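How to get your break room tables turned over without wearing anybody out

I run the lunch side of things at Furnard, where we make lampshades and a few other things that need a lot of glue, and for nine years "the lunch side of things" meant me, a cart and a sore wrist. Last May we started teaching a machine to clear and set tables, and I've had so many emails from people at other small shops that I'm writing the whole thing down once. Updated 2021-10-15 with the bit about ovals.

First, what you're getting into. We bought the arm secondhand through Kristiansen, and the software that learns from demonstrations is called Nultine. You don't write code. You hold a gripper in your hand, do the job yourself over and over, and the arm learns to copy you. Sounds easy, and mostly it is, but it's still work, and somebody has to have time for it. Put that time on the schedule before the arm gets delivered! We didn't, and I did my first week of demonstrations on top of my regular shift, which I don't recommend to anyone.

Step one: talk to the people who do the job now.

I mean really talk, with coffee, before anything is ordered. Nadine Khoury had the late shift with me and she was worried about her hours, and she was right to ask. We got it in writing that the hours stayed the same for the first year and that anyone doing demonstrations would be paid the machine operator rate for that time. If your boss won't put something like that on paper, I'd stop right there and sort that out first. People won't teach a machine well if they think they're teaching it to get rid of them. Would you?

Step two: pick one small piece of the job.

We wanted to do everything at once (plates, cups, wiping, the awful butter dishes). Don't. Pick up a dish, put it down where it goes, done. Helge Bråten from the workshop talked me into starting there and I grumbled about it for days, but he had a point. Stick with dishes that won't break. Leave glasses for much later, or forever. We still do ours by hand.

Step three: do it on a real table.

This is where I'd argue with the manual, which wants a plain surface and even light. Our tables aren't plain and our lights certainly aren't even. If you teach on a bare gray bench and then send the arm out to a shiny tablecloth, it gets confused by things you and I don't even notice. A printed cup looks an awful lot like a cup. So mix it up – busy cloths, plain cloths, lamp on, lamp off, chairs pushed in, chairs pulled out.

Step four: practice your hands.

Go slower than feels natural. Close the fingers before you lift, and wait a beat. Come at the dish from the side you'd want the arm to use, because it will copy your bad habits along with the good ones. I have a little flick at the end when I put a plate down, and for two weeks we had an arm with a little flick. Funny for one day!

If you fumble one, keep going and rescue it, then mark it as a recovery in Nultine. Those are worth having. If you drop it on the floor, just delete that take.

Plan on plenty of takes, too. We did 73 before the arm was any use with one kind of plate, and we passed 1000 across everything sometime in the summer. Split it up between people. Twenty minutes and then swap, or your forearm will let you know about it. Our shop steward got the swap rule added to the posted schedule, so now it can't get skipped when things are busy.

Step five: ovals and dishes on edge.

Round plates lying flat were no trouble. Ovals were. They have a long way and a short way, and once they're standing on their rims there's a lot less to get hold of and they want to roll or tip. I do these with the pads just touching the rim first, then squeeze. Lean dishes against each other in some takes and stand them apart in others, and change the colors around if you've got them.

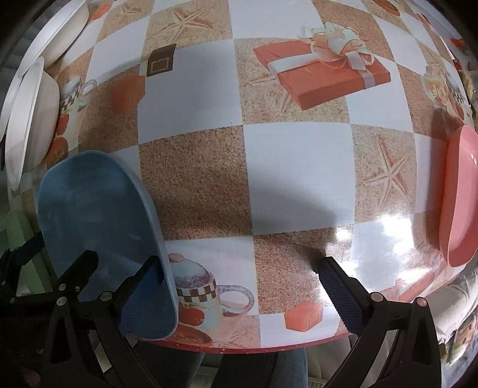
Does the person who used to clear the tables still have a job once the arm is running?

At our place everyone kept theirs, but the job changed: less carrying, more checking and teaching, and a fair amount of going over to see why the arm has stopped.

Step six: let it run with someone nearby.

Keep the speed on the lowest setting for the first month and keep people out of reach of the arm. We put tape on the floor and moved the coffee machine to the other wall. Write down every stop in a notebook, with what was on the table. Nadine keeps ours now and she's the one who decides which takes we do next, which came with a small raise.

A couple of loose ends. The rubber on the pads wears, so order spares early. Mumasance carries ones that fit our gripper, and delivery is slow. And wipe the pads after anything with butter on it.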